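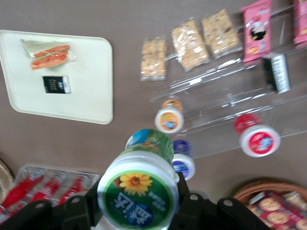 12월
글 나탈리아 안투네스

리스테오(Risteo)의 조작 소프트웨어 클러트니스(Clutness)는 네 번째 판부터 파지 계획기와 궤적 계획기 사이의 인터페이스를 바꿨다. 이전 판에서는 파지 계획기가 최고 점수 후보 하나를 넘겼고, 궤적 계획기가 해를 찾지 못하면 처음부터 다시 시작했다. 지금은 후보 집합 전체가 점수와 공분산을 달고 넘어간다. 인식과 계획을 맡은 히메나 바우티스타와 저수준 제어를 맡은 마레크 제만을 코르테스(Cortés) 연구동에서 만나 바뀐 부분을 중심으로 물었다. 두 사람의 답은 주제별로 묶었고, 일부는 인터뷰 뒤에 메일로 보충받았다.

바우티스타는 인터페이스 이야기를 재계획 시간에서 시작했다. "한 번의 계획에 쓸 수 있는 시간은 600밀리초로 고정되어 있습니다. 예전 구조에서는 그 안에 파지 추론을 두 번 돌리면 궤적 최적화에 남는 시간이 없었어요. 첫 후보가 역기구학에서 탈락하면 사실상 그 주기는 버리는 겁니다. 후보를 묶어서 넘기면 탈락 비용이 충돌 검사 몇 번으로 줄어듭니다."

후보를 묶어 넘기면 점수의 의미가 문제가 된다. 신경망이 내놓는 파지 점수는 물체 종류가 다르면 서로 비교하기 어렵다. 포장이 딱딱한 상자에서 나온 0.8과 비닐 포장에서 나온 0.8은 같은 값이 아니라고 그는 설명했다. 클러트니스는 물체군마다 보정 곡선을 따로 두고, 계획기로 넘기기 직전에 점수를 성공 확률로 환산한다. 보정에는 2000건의 집기 기록을 썼다.

"보정 곡선을 처음 그렸을 때 원통형 용기 쪽은 거의 대각선이었습니다. 비닐 포장은 형편없었고요. 고득점 구간에서 과신이 심했어요. 손가락 안쪽 면이 필름만 물고 내용물은 물지 않은 상태를 망이 구분하지 못했습니다. 위에서 보면 둘이 거의 같아 보이거든요."

필름만 무는 경우를 걸러내려고 팀은 파지 점수망에 두 번째 출력 헤드를 붙였다. 손가락 접촉 예상 지점이 포장의 내용물 영역에 속하는지, 봉합부나 여유 필름에 속하는지를 화소 단위로 예측한다. 학습 라벨은 사람이 윤곽을 그려 만들었다. 바우티스타는 이 작업이 예상보다 길어졌다고 했다. 봉합부의 경계가 어디인지 라벨 작업자 사이에 기준이 갈렸고, 지침서를 두 차례 고친 뒤에야 일치도가 쓸 만한 수준이 되었다.

투명한 물체는 별도의 문제다. 투명 아크릴 진열대는 능동 조명식 깊이 센서에서 구멍으로 나오거나 뒤쪽 탁자 면의 깊이로 잘못 나온다. 구멍이면 차라리 다루기 쉽다고 그는 말했다. "빈 값은 모른다는 표시라서 보수적으로 막으면 됩니다. 잘못된 값은 확신에 차서 들어와요. 선반이 있는 자리에 자유 공간이 찍히고, 계획기는 그리로 손가락을 보냅니다."

해결책으로 팀이 먼저 시도한 것은 깊이 복원망이었다. 컬러 영상을 조건으로 깊이 지도의 빈 곳을 채우는 방식이다. 평균 오차는 줄었지만 선반 모서리에서 값이 뭉개졌고, 충돌 여유를 정하는 데 쓰기에는 최악 오차가 컸다. 현재 판은 방향을 바꿔 선반을 기지의 형상으로 다룬다. 도면에서 가져온 계단 모양 모델을 장면에 정합하고, 그 부피를 점유 지도에 직접 써 넣는다. 정합에는 컬러 영상의 모서리 선을 쓴다. 투명 아크릴이라도 단의 모서리는 가늘고 밝은 선으로 잡히는 경우가 많고, 평행선 여러 개가 나란히 나오면 자세를 푸는 데 충분하다는 것이다.

"도면이 있다는 가정이 들어가니 범용성은 떨어집니다. 모르는 진열대가 오면 복원망으로 되돌아가고, 그때는 충돌 여유를 두 배로 잡습니다. 그러면 좁은 자리의 물체는 해가 안 나와요. 해가 없다고 보고하는 편을 택했습니다."

정합이 틀어졌는지는 실행 중에도 감시한다. 손목 카메라 영상에서 단 모서리를 다시 찾아 예측 위치와 비교하고, 차이가 문턱을 넘으면 접근을 멈춘다. 반사광이 모서리 선으로 오인되는 일이 있어 문턱은 세 프레임 연속 조건을 달았다. 조명이 바뀌는 오후 4시 무렵에 오경보가 몰린다는 사실은 로그를 시간대로 나눠 보다가 알았다고 한다. 지금은 노출을 고정하지 않고 상한만 묶어 둔다.
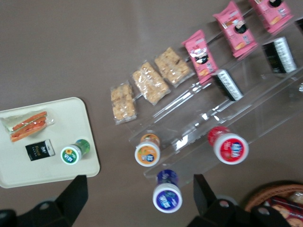 손목 카메라에서 본 투명 계단식 진열대와 쟁반. 쟁반에는 포장된 샌드위치와 검은 상자, 옆으로 누운 초록색 용기가 있다.

노출 상한 이야기는 제만의 담당과 맞물린다. 손목에 달린 카메라는 팔이 움직이는 동안 흔들린 영상을 낸다. 노출을 짧게 하면 번짐은 줄지만 잡음이 늘고, 글자 인식이나 작은 라벨 구분이 먼저 무너진다. 클러트니스는 각 프레임에 번짐 추정치를 붙인다. 영상에서 계산하지는 않는다. 노출 구간의 관절 속도를 기구학으로 풀어 화소 이동량을 예측하고, 그 값을 프레임 헤더에 기록한다.

제만은 이 값이 쓸모 있으려면 시각 동기가 먼저라고 강조했다. "관절 상태와 영상의 시각이 어긋나 있으면 번짐 추정도, 손-눈 변환도 전부 틀립니다. 정지 상태에서 보정한 변환이 움직일 때만 어긋난다는 보고가 계속 올라왔는데, 변환 자체는 멀쩡했어요. 영상 시각이 노출 중앙이 아니라 드라이버 수신 시점으로 찍혀 있었습니다. 노출 시간과 전송 지연만큼 늦은 거죠."

수정은 간단했지만 찾는 데 몇 주가 걸렸다. 재현 조건이 속도에 비례했고, 시험용 궤적은 대부분 느렸다. 이후 팀은 팔을 좌우로 흔들며 고정된 표식을 보는 시험을 야간 회귀 시험에 넣었다. 표식의 추정 위치가 이동 방향에 따라 갈라지면 시각이 어긋난 것이다. 이 시험의 합격 기준은 좌우 차이 2밀리미터다.

번짐 추정치는 인식 모듈에서 세 가지로 쓰인다. 물체 자세 추적기는 추정치에 비례해 관측 잡음을 키운다. 라벨 분류기는 추정치가 일정 값을 넘는 프레임을 아예 받지 않는다. 파지 확인 모듈은 가장 관대한데, 손가락 사이에 물체가 있는지만 보면 되기 때문이다. 제만은 모듈마다 문턱을 따로 둔 것이 처음에는 군더더기로 보였다고 했다. 공통 문턱으로 돌려 보니 라벨 분류기에 맞추면 추적기가 굶고, 추적기에 맞추면 분류기가 엉뚱한 품목을 냈다.

접촉 구간의 제어는 임피던스 방식이다. 접근 중에는 위치 추종에 가깝게 강성을 높이고, 접촉 예상 지점 앞에서 접근 방향의 강성만 낮춘다. 좌우 방향은 그대로 둔다. 작은 원통형 용기는 옆에서 밀리면 쓰러지고, 쓰러진 용기는 이웃한 물체의 자세까지 바꿔 놓는다. 강성을 모든 축에서 낮춘 초기 판에서는 한쪽 손가락이 먼저 닿을 때 손 전체가 밀려나며 용기를 기울이는 사례가 잦았다.

"두 손가락이 동시에 닿는다는 가정은 자세 추정 오차가 조금만 있어도 깨집니다. 지금은 먼저 닿은 쪽을 감지하면 손목을 그쪽으로 옮기면서 닫습니다. 손가락 전류만 보고 하는 것이라 아주 가벼운 물체에서는 감지가 안 돼요. 과자 봉지 같은 건 아직 그냥 닫습니다."

전류 기반 감지의 한계를 묻자 제만은 마찰 모형을 들었다. 구동부의 정지 마찰이 온도에 따라 달라지고, 가벼운 접촉 신호는 그 변동에 묻힌다. 시작할 때 빈손으로 몇 번 여닫아 마찰을 추정하는 절차를 두었지만, 오래 돌리면 다시 어긋난다. 작업 사이의 이동 시간에 추정을 갱신하는 안은 검토 중이다. 손가락에 촉각 센서를 붙이는 안은 배선 문제로 보류했다.

작업 순서는 행동 트리로 기술한다. 바우티스타에 따르면 트리 자체보다 실패 코드를 정리하는 데 시간이 더 들었다. 이전에는 "파지 실패"라는 코드 하나가 다섯 가지 원인을 덮고 있었다. 계획 해 없음, 접근 중단, 빈손, 미끄러짐, 다른 물체를 문 경우가 모두 같은 분기로 흘렀고, 어느 경우든 같은 자리에서 다시 시도했다. 다른 물체를 문 채로 재시도하면 손을 펴는 순간 그 물체가 떨어진다.

팀은 실패로 기록된 435건을 사람이 다시 보고 원인별로 나눴다. 가장 큰 묶음은 계획 해 없음이었고, 그 가운데 상당수는 점유 지도에 남은 유령 복셀 탓이었다. 이미 옮긴 물체의 부피가 지워지지 않아 길을 막고 있던 것이다. 가려진 영역은 관측이 없으니 지우지 않는다는 규칙이 원인이었다. 지금은 물체를 집어 올린 것이 확인되면 그 물체에 속한 복셀을 관측 여부와 상관없이 비운다. 확인이 틀리면 없는 공간을 있다고 믿게 되므로, 비운 영역은 다음 관측이 들어올 때까지 속도 제한을 건다.

두 번째로 큰 묶음은 놓는 동작에 있었다. 쟁반에 물체를 놓을 자리는 쟁반 바닥면에서 빈 영역을 찾아 정하는데, 비닐 포장은 필름이 내용물 바깥으로 퍼져 있어 점유 영역이 실제보다 넓게 잡혔다. 필름 위에 다른 물체를 조금 걸쳐 놓아도 되는지는 고객마다 답이 다르다. 바우티스타는 이 판단을 설정 항목으로 뺐고, 기본값은 걸치지 않는 쪽이다. 눕혀 놓은 원통은 또 다르다. 구를 수 있는 방향을 계산해 쟁반 테두리까지의 거리를 비용에 넣었는데, 이 항의 가중치는 손으로 맞춘 값이라고 했다.

"근거를 대라면 못 댑니다. 몇 개 넣어 보고 덜 구르는 값을 골랐어요. 코드에도 그렇게 주석을 달아 두었습니다."

실패 분석에는 불리아(Bulia)라는 사내 도구가 쓰였다. 오나 사카라우스카스가 만든 재생 도구로, 기록된 메시지를 시각 순서대로 되돌리면서 특정 모듈만 새 판으로 갈아 끼울 수 있다. 일반적인 로그 재생과 다른 점은 계산 시간을 함께 재현한다는 것이다. 기록 당시 파지 추론이 길어졌다면 재생에서도 결과를 그만큼 늦게 내보낸다. 계획 시간 초과로 생긴 실패는 이렇게 해야 다시 나타난다.

사카라우스카스는 인터뷰 자리에 없었고 메일로 답을 보냈다. 그는 재생의 한계를 분명히 적었다. "모듈을 바꿔서 로봇의 움직임이 달라지면 그 시점부터 기록된 영상은 무효입니다. 불리아는 명령 궤적이 기록과 벌어지는 순간을 표시하고 재생을 멈춥니다. 그 뒤의 결과를 통계에 넣지 말라고 문서 첫 줄에 써 두었는데도 들어간 적이 있습니다."

기록 형식도 손을 보았다. 영상은 손실 압축으로 저장하되, 파지 순간의 앞뒤 구간은 무손실로 남긴다. 압축이 모서리 검출에 주는 영향 때문에 같은 코드가 현장과 재생에서 다른 결과를 낸 일이 있었다. 저장 용량은 늘었고, 레오폴도 이노호사가 맡은 수집 서버는 일요일 밤마다 오래된 구간을 다시 압축한다. 재압축된 기록에는 표시가 붙으며 회귀 시험에서는 제외된다.

학습 기반 정책으로 전체를 대체할 계획이 있는지도 물었다. 바우티스타는 일부 동작은 이미 그렇게 한다고 답했다. 쟁반 구석에 붙은 얇은 상자를 손가락으로 밀어 세우는 동작은 시연 데이터로 학습한 정책이 맡는다. 다만 정책의 출력은 목표 자세까지이고, 관절 명령은 기존 제어기가 만든다. 충돌 검사도 그 사이에 그대로 있다.

"정책이 낸 목표를 검사에서 막으면 정책은 막혔다는 걸 모릅니다. 같은 목표를 계속 내요. 막힌 횟수를 관측에 넣어 봤더니 이번에는 학습 데이터에 그런 상황이 없어서 출력이 흔들렸습니다. 지금은 세 번 막히면 트리가 정책을 끊고 물러났다가 다른 각도에서 다시 부릅니다."

제만은 정책 출력의 주기도 짚었다. 정책은 제어 주기보다 훨씬 느리게 돌고, 출력은 몇 단계의 목표를 묶은 덩어리로 나온다. 덩어리가 바뀌는 지점에서 속도가 불연속이 되면 손목이 떨리고, 떨림은 다시 영상 번짐으로 돌아온다. 현재는 겹치는 구간을 가중 평균한 뒤 가속도 제한이 있는 보간기를 통과시킨다. 보간기가 더하는 지연은 정책 쪽 시각에 미리 반영한다. 이 지연을 빼먹은 판이 한동안 배포되어 있었고, 접근 끝에서 손이 물체를 조금씩 지나쳤다.

다음 판에서 바뀔 항목으로 두 사람은 서로 다른 것을 꼽았다. 바우티스타는 선반 도면 없이 단 모서리만으로 계단 형상을 추정하는 모듈을 시험하고 있다. 단의 개수와 높이를 미지수로 두고 푸는 방식인데, 물체가 모서리를 많이 가리면 단 하나를 통째로 놓친다. 제만은 마찰 추정 갱신을 먼저 넣고 싶어 한다. 두 작업 모두 야간 회귀 시험의 같은 장비 시간을 쓰며, 순서는 아직 정해지지 않았다.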